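Handheld grippers, two hands, standing books on a board – how do you keep demos consistent?
Posted in Teaching by demonstration
2 replies

Krum Stojanović
Hi all, new to this. We're collecting demos with hand-held grippers, no arm in the loop, a person just does the task and the policy is supposed to learn it from that. Table task with both hands. Head view and one gripper view:

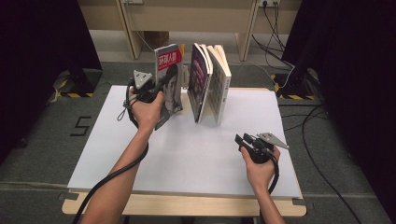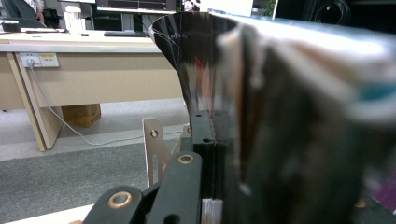 My problem is the variation between demos. We have 143 so far and when I play them back no two people grab the same way. One goes in from the top, another from the side, a third one pushes the thing with a closed finger first and then grabs. I take the magazine by the spine edge with the left gripper and keep the right one low over the board until I need it, but that's just me. Training on all of it gives an arm that goes halfway in and dithers. Loss looks fine btw. Second thing – shiny objects. The black funnel thing sits so close to the lens that half the view is blur and highlights, and I dont know if those demos are worth keeping. Should I throw out everything and start over with one operator? Or write a script for people? We're on the Golob trainer if it matters, default settings, 200 epochs.

Mirjana Dimitriou
Don't start over. Sort first.

Go through the 143 and tag each one by how the first grasp happens. Top, side, push then grab, whatever you see. Takes an afternoon. Then train on the biggest group only and see if the dithering stops. Mine did. We had 1,618 demos at Lultness, three styles mixed, same halfway-in thing, and the fix was picking one style and retraining. Didn't collect anything new for that.

Script for people, yes, but short. Ours is one page taped to the wall:
Both grippers start open, same spot every time.
Say which hand goes first. It does not change mid session.
No pushing with closed fingers.
Count to 2 before you let go.
Fumbled it? Stop, reset, start a new take. Don't rescue it.

The no rescue one was the hardest to get people to follow. Everyone wants to save the take. You may want some recoveries in the data later on but do them on purpose and tag them seperately.

Also watch the cables. If one pulls on your wrist you start making odd little detours and they go straight into the data. Clip them to the sleeve or run them over the shoulder.

On the shiny stuff – keep the ones where you can still make out a finger and the rim. In your gripper view the finger is sharp and I can see the rim fine, I'd keep that. Toss it if the whole view is smear. And look at exposure, if it's on auto lock it before Monday's session or whenever you record next.

Olus
same problem here, we use the Skurau kit. more epochs didnt help. following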